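Speaker notes: Student Simulation Project, October program review
Session time: 22 minutes, including questions

Opening

Good afternoon, and thank you to the faculty and the visiting schools for attending. This talk reports on the simulation course offered to second-year students under the Tiltivero program. It covers the aim of the course, the present state of the student work, and the plan for the spring term.

Pause here for the late arrivals from the Maluleke campus.

Background

The course was set up so that students could learn to control a two-armed robot before booking time in the laboratory. Each student team works in a simulated home and writes its own control code. Teams are graded on their code, their written test plan, and a short oral defense. No prior robotics course is required. Students must have passed introductory programming.

Mention that the handbook has been revised and that copies are at the registration desk.

Next slide: view from the robot, both arms raised.
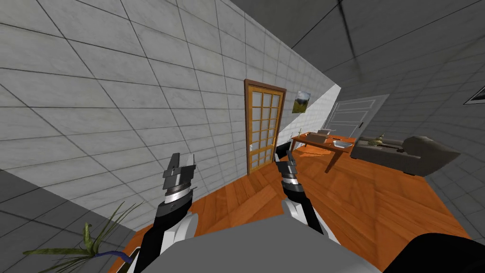
Khanyisile Coetzee
Course Lead, Student Simulation Project

The student teams work from this point of view. Both grippers are in sight, with the wooden door between them and the table farther back, in front of the white door. Give the audience a moment before moving on.

The view is tilted, and the floor planks run on a diagonal. Students are asked to write down which way is up in the robot's own terms before they write any motion code. Ruan Motaung, who teaches the laboratory section, grades this step separately. In the first term it accounted for most of the marks lost.

The current assignment concerns the table. Each team must plan a path for one arm toward the silver tray while keeping the other arm clear of the walls and furniture. Teams may choose either arm but must defend the choice in writing.

Assessment

Every team is allowed 3000 simulation runs per term. Unused runs do not carry over. A team that reaches its limit may apply to Mahsa Ahmadpour for an extension, and the request must include the team's run log.

If asked about group size: teams have two members. Requests for larger teams are not being accepted this year.

Spring term

The Kikden room set will be added in the spring. Ketill Overgaard will lead the laboratory transfer, in which selected teams repeat their work on physical equipment. Selection rules will be posted with the spring schedule.

Close by inviting questions on grading first, then on equipment. Questions about fees should be referred to the program office.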